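Week 3 - can machines do chores yet?

Short answer: some, slowly. Floors ok. Laundry no.

Why cloth is hard
- no fixed shape, every crumple is new
- corners hide under other bits
- grip one layer or two? hard to tell from a camera

Cekley shop-floor trial (reading pack, p. 26): stacking boxes fine all shift, folding rags given up after 40 tries. Same arm, same programer. Compare w/ Nimavetti paper, skip the maths.

Start state matters. Flat towel = easy marks. Bunched towel = find an edge first, then teh fold.
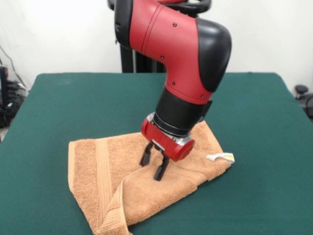 Fig. 3. Gripper open over a bunched hand towel, label at far right.

For tute: write out how you'd fold it using two fingers of one hand. Bring a tea towel.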